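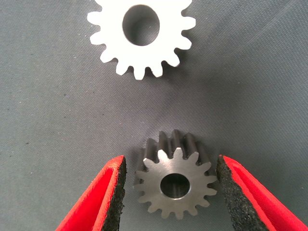 According to one of the operators at the Plovden site, the hardest part of the job is learning to be slow in the same way every time. The remark was made near the end of a morning shift, and it describes the work of gathering examples better than most of the technical papers on the subject. A learning system copies what it is given. If the person guiding the arm hesitates, the system learns to hesitate. If the person rushes the last inch, the system learns that as well.

Plovden is a former print works on the edge of Crichton, a town better known for its rail yard than for its laboratories. The building now houses the collection program run by Asent, which supplies handling equipment to small manufacturers. The program is named Fluden. Its purpose is to assemble a library of recorded demonstrations in which a robot, guided by a trained operator, picks up, turns, places and releases the kinds of parts that pass through an ordinary machine shop.

Gears were chosen as an early subject. They are common and inexpensive, and they come in shapes that ask different things of a hand. A flat gear lying face down or face up offers very little height to hold. A pinion with a long body offers more, but its sides are a series of ridges and grooves, and a pad that meets a ridge behaves differently from one that meets a groove. In the work at Plovden, a chalk-white spur gear and a steel pinion may lie on the same gray cloth, with the red fingers of the gripper open on either side of the steel part and their rough black pads close to its teeth. For a person, the next step hardly requires thought. For the system, it is a decision that must be learned from many recorded cases.

Each recording is called an episode. It begins with the arm at rest and ends when the part has been released and the arm has withdrawn. The operator moves a hand-held controller, and the arm follows. The view from the wrist is stored together with the position of each joint and the opening of the fingers, so that what the camera saw and what the arm did can later be matched moment by moment. A short written instruction is attached to every episode, in plain words that a shop employee might use.

The wrist view is considered the most valuable of the recorded streams. A camera fixed above the table sees the whole layout, but the arm tends to block the part at the point where the detail matters most. The small camera near the fingers travels with them. It records the gap on each side of a part as it narrows, and it shows whether one pad is nearer than the other. Operators are asked to correct an uneven approach before closing, and the correction is kept in the recording. An earlier policy removed such corrections in the interest of tidy data. That policy was withdrawn in January, after systems trained on the tidy set proved poor at recovering from their own small errors.

The question of what to discard has occupied the program ever since. Episodes in which a part is dropped are retained and labeled. Episodes in which the operator bumps the table, loses track of the instruction or stops midway are removed. Between these lies a large middle group that has to be judged individually. Two reviewers watch every episode in that group, working separately, and a recording on which they disagree is set aside for a monthly meeting. The meetings are reported to be long.

Variation is planned in advance. A table prepared each morning states which parts are to be used, where they are to be placed and in what attitude. Lighting is changed on a schedule, and strong overhead light is included deliberately. A pale plastic or painted surface can lose nearly all its shading under such a lamp, while polished metal throws back bright lines that shift with every movement of the wrist. Both conditions occur on real shop floors. A library gathered only under soft, even light would be easier to learn from and of little use outside the building.

The cloths on which parts are placed receive less attention from visitors, though they have caused their share of trouble. Fabric was introduced to stop round parts from rolling and to protect finished edges. It also collects lint. The first instinct was to clean it between episodes, until a test arm trained on the spotless recordings began to treat specks as objects of interest. Cloths are now changed when they are worn and otherwise left as they are.

Operators work in periods of 20 minutes, followed by a rest. The limit was set after reviewers noticed that approaches recorded late in a long session grew shorter and more abrupt. Four stations are in use, and operators move between them during the day so that no station carries the habits of a single person. New staff spend their first weeks recording practice episodes that are never added to the library, a rule that several of them say they resented at the time.

Pay has been a subject of discussion in Crichton. The work calls for patience and a steady hand, and it is done by people whose backgrounds include dental technology, sewing and model making. Asent classes the position as skilled technical work, with wages to match. Some former employees have argued that the title matters less than a share in whatever the finished system earns. The company has not adopted that proposal — nor has it closed the matter, and a written response to the operators is expected on 7th June.

The program's own measure of progress is modest. A trained system is given a part it has handled before, in a position it has not seen, and is allowed 2 attempts. Flat gears remain the more difficult case. The arm will often come down at a sensible place and then close slightly too high, so that the pads pass over the face of the gear without holding it. More demonstrations of low, careful approaches have been requested, and the morning tables at Plovden have been rewritten to include them.

Assembly will come later. Sliding a gear onto a shaft, or bringing one set of teeth into mesh with another, requires a sense of contact that the present recordings capture only in part. A trial of pads with built-in pressure sensing is under way at a single station. Until its results have been reviewed, the other stations will continue with picking and placing, one part at a time.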